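Minutes, January, 12 present, apologies from the sourdough people. 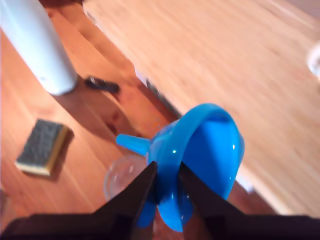 Manelen Supper Club, Kitchen Section

1. Dumplings. Szu-yu Yau reported that 270 were folded for New Year and that 30 burst. Fung-ping Cheung asked that the word "soup" be used instead.

2. Vinegar. Black or rice? Discussed at length, again. Both will be bought.

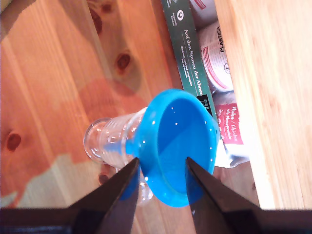

Blue funnel and clear cup

3. Next supper: noodles, at Siu. Szu-yu to book. Motion to ban ketchup carried, 2 against.

Closed at 9:40 p.m.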